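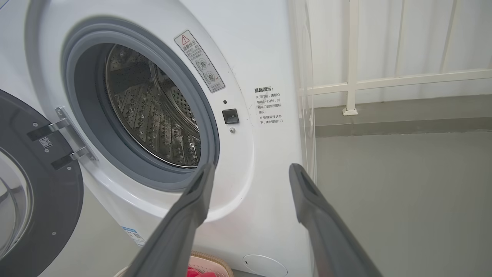 **Shared laundry hours, Wona Residence: comments on the May draft**

**Rosário Prata**
The residents' office invites comments on the draft rule limiting each apartment to 3 washes a week. The present sign-up sheet would remain in use. Please keep replies to the draft itself.

**Rodrigo Leitão**
I wish to record my objection. A household of five cannot reasonably be held to the same limit as a single tenant. The limit should follow the number of persons on the lease.

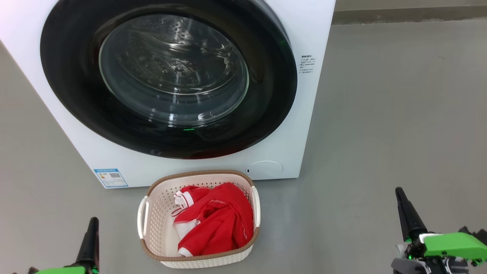 **Albertina Tavares**

I do not support Mr. Leitão's proposal. Leases are private documents, and the office should not consult them to settle laundry matters. I would accept a higher limit for all apartments, provided that late washing ends at 10 p.m.

**Rodrigo Leitão**
No one has asked for leases to be posted. A signed statement to the office would suffice.

**Sérgio Figueiredo**
The Davach building adopted signed statements and later withdrew them following complaints. I favor the draft as written, with unclaimed hours open to anyone after noon.

**Rosário Prata**
Mr. Figueiredo's wording on unclaimed hours will be added. The question of larger households remains open, and further comments may be posted under this notice.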